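In Defence of Mending Badly

I have a coat with an elbow patch that looks like a slice of ham. It's pinkish, it's oval, and one end of it puckers because I ran out of patience a good inch before I ran out of elbow. I've worn it for three winters now and I've had more conversations because of that patch than because of anything I've ever bought new.

So you can imagine how I feel about the sort of mending that has turned up all over my phone lately. You know the kind. Tiny white crosses in perfect rows, on indigo cloth, done by somebody with lovely hands and a linen apron. It's beautiful! I'm not made of stone. But I do think it's putting people off. I've got friends who won't sew on a button any more until they've been on a course, and there is a course, I looked it up, it's in a converted dairy and it costs 243 pounds with lunch.

My gran would have had to sit down. She mended everything, all the time, with whatever thread was in the needle already. Green on grey, brown on white, she didn't care (the white was pillowcases, and I can still feel those brown ridges on my cheek). There was no such thing as being good at it in that house. You had a hole and then you had a lump where the hole used to be, and off you went to school.

I was moaning about all this to Shewit Degefa, who has the alterations place two doors down from the Koltia café, and she wasn't having it. She reckons skill matters a great deal and that I only say otherwise because I haven't got any. Fair enough. She does a trouser hem you'd need a magnifying glass to find. But then I asked what people bring in most, and she said it's things they could have done themselves in ten minutes. Buttons, loose hems, a pocket hanging by a corner. They stand at the counter and say sorry, as if they'd brought her a sick animal.

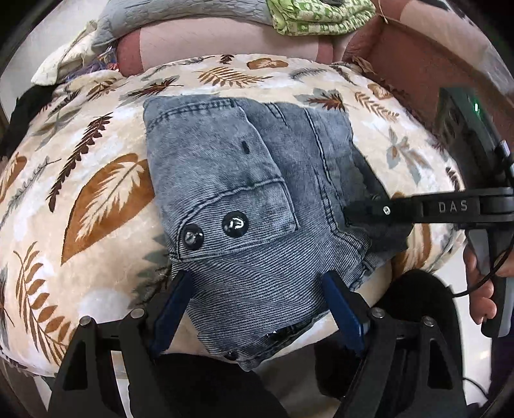
I think the being sorry is the bit that bothers me. When did we get so shy of our own clothes? A cardigan with a darn in it used to mean you had a cardigan. Now it has to mean something about you, either that you're skint or that you're terribly thoughtful about the planet, and to count as the thoughtful sort it has to look as though you did it on purpose. Mine don't look like that. Mine look like I did them on the 9 o'clock train, which I generally did.

And yes, I know, cheap clothes. I've heard the argument that there's no point mending a T-shirt that cost less than the sandwich you ate while buying it. I used to half believe it. But I had a T-shirt exactly like that, grey, from Tarawneh in the shopping centre, and it went under the arm almost at once, and I sewed it up in front of the telly with the wrong colour and it lasted me another four years. I painted a whole flat in it. I'm not claiming that's a triumph of economics, I just didn't have to go to the shopping centre.

What I'd like is for schools to give it an hour. One Wednesday afternoon, a needle each, a bag of old socks, and no marks out of anything. Teach them to thread it, tie a knot, go round and round until the hole gives up. I'd ban the word "craft" from the room. If some of them come out of it wanting to do the tiny white crosses, lovely, there's a dairy waiting for them. The rest would at least know that a sock isn't finished when your toe comes through it.

I should own up that I've had failures. I once shortened a pair of curtains and managed to do it to the same one twice. I glued a hem with something called Bruvitz that said it was for fabric, and the skirt went stiff as a tray and stayed that way. I've sewn a sleeve to my own pyjamas while wearing them. None of it did any lasting harm, apart from to the curtain.

The ham patch is coming away again at the puckered end, by the way. I've got some orange wool somewhere, and I think that'll do.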